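Emergency Water Storage at Home

Emergency water storage means keeping enough clean water in the house to get by when the taps stop. I started this page because I kept getting the same questions from neighbors, and I figured one long article was easier than typing it all out again every winter. It's set up like an encyclopedia entry, more or less, but it's written by me, so expect opinions (and a few brackets).

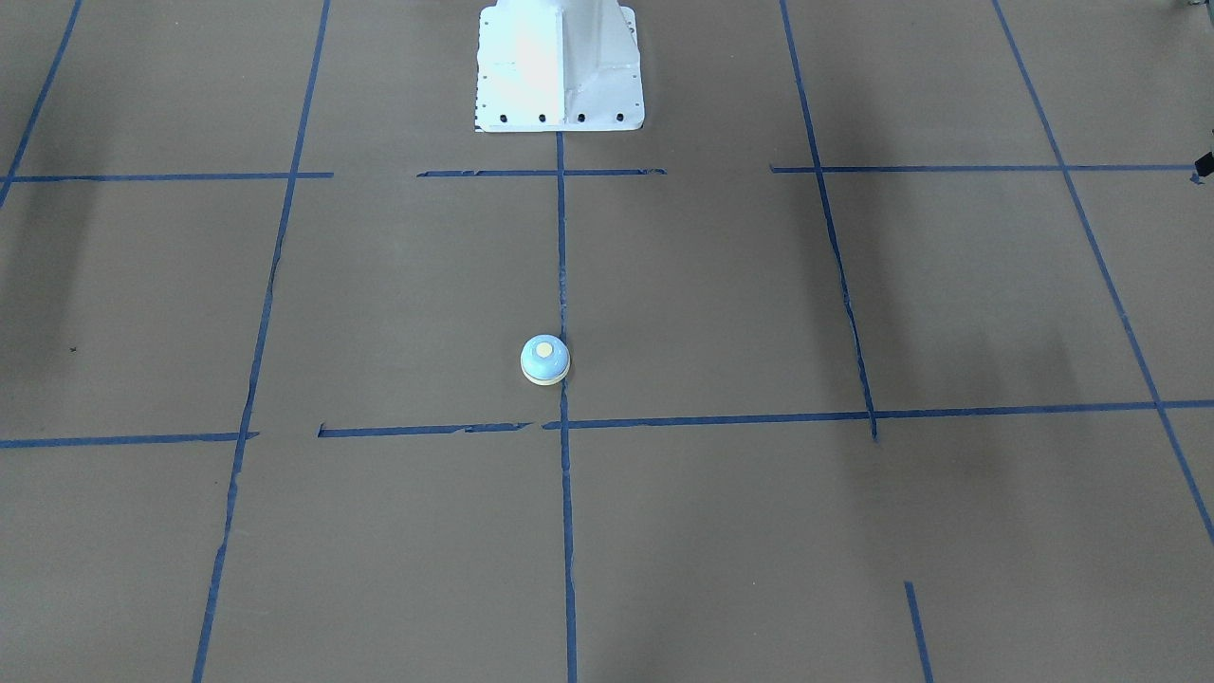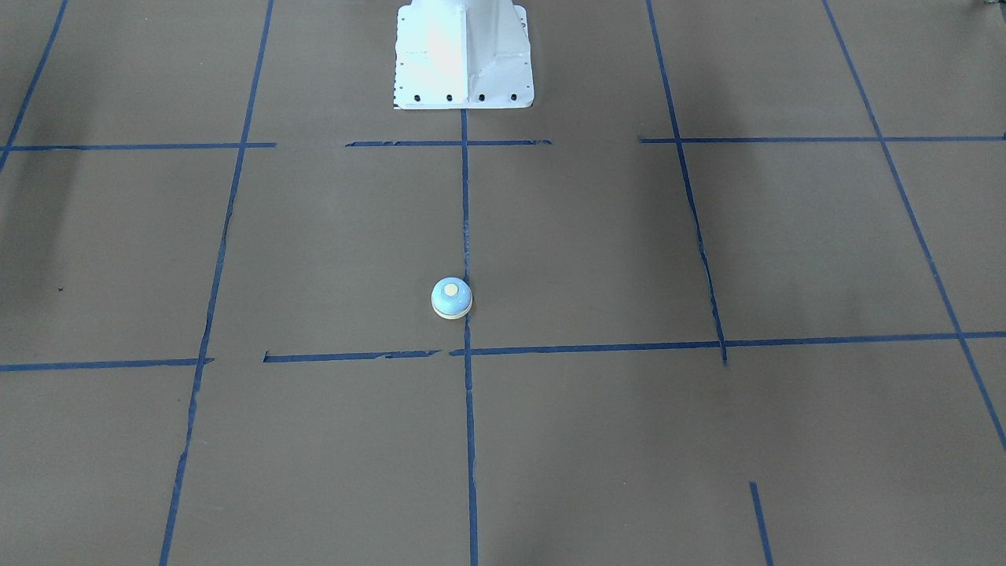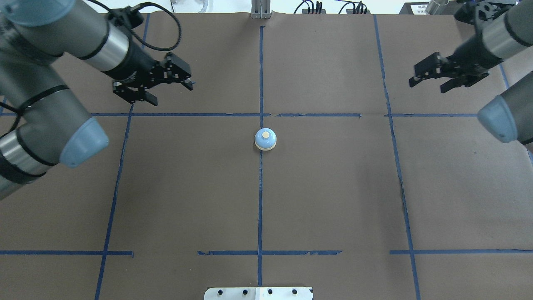

The two kinds of water people store are drinking water and what I call utility water, the stuff for flushing, mopping and rinsing muddy boots. They don't need the same containers or the same care, and mixing them up is the most common mistake I see.

How much to keep

The usual starting figure is one gallon per person per day, half of it for drinking and the rest for cooking and a quick wash. I plan for 14 days. There are four of us here in Drirlow, so that comes to 56 gallons, plus extra for the dog and for the fact that I can't get through a morning without a pot of coffee. If two weeks sounds like too much, start with three days and build up from there! A few gallons under the bed already puts you in a much better spot than you were yesterday.

Hot weather, nursing mothers and anyone who is sick will push the number up. So will dried food. Rice, beans and pasta all drink a surprising amount, and I forgot that completely the first time I worked out our supply.

Containers

Store-bought water in sealed jugs is the simplest way in. Leave it sealed, keep it out of the sun, and go by the date on the label. Those thin milk-type jugs you've rinsed out yourself are a poor choice. They split along the seams, and you never quite get the milk out.

For bigger amounts you want food-grade plastic. I use the stackable seven-gallon kind from Avovlow, and one of those full weighs close to 60 pounds, so think about who is going to lift it. My cousin in Voß (long story, the family is all over the place) has a single big barrel in her cellar instead. It holds more in less floor space, but you need a pump or a siphon hose to get anything out, and the hose has to be clean too. Never use a barrel that once held soap, fuel or garden chemicals, no matter how well it was scrubbed.

Filling and treating

Wash the container with dish soap, rinse it, then sanitize it with a teaspoon of plain unscented bleach in a quart of water. Shake that around so it touches every inside surface, wait at least 30 seconds, pour it out and let the container air-dry. Then fill it from the tap. City water that has already been treated with chlorine generally doesn't need anything more. Well water is a different matter, and I'd get it tested and ask your local health department what they recommend before putting any away.

Write the fill date on a strip of masking tape. I swap mine every six months, in March and again in September, and the old water goes on the tomatoes or down the toilet tank. Water that has been sitting tastes flat. Pour it back and forth between two clean pitchers a few times and it perks right up.

Where to put it

Cool and dark is best. A garage is fine if it doesn't freeze, and if it does, leave some space at the top of each container. Keep everything well away from gasoline, paint and bug spray, as vapors can work their way through plastic over time. Spread the jugs out a bit as well. A shelf loaded with water is carrying a huge amount of weight, and I learned that from a shelf in the old Gidasel house that bowed like a hammock.

Water you already have

Your water heater is a tank full of water, often 40 gallons or more. Turn off the power or gas first, let it cool, close the inlet valve, open a hot tap somewhere in the house and drain from the valve at the bottom. Expect some grit in the first bucket. Ice cubes count too, and so does the liquid in canned vegetables if you're cooking anyway. Pool water, waterbed water and anything out of a radiator should stay off the drinking list, though a pool is wonderful for flushing.

If you're unsure about clear water, bring it to a rolling boil for one minute, or three minutes above 6,500 feet. Cloudy water gets strained through a clean cloth or a coffee filter first. Boiling deals with germs, but it won't take out fuel or chemicals, so floodwater is off limits in my house, boiled or otherwise.

See also: rain barrels, camp filters, winter power outages

Last updated December 20, 2020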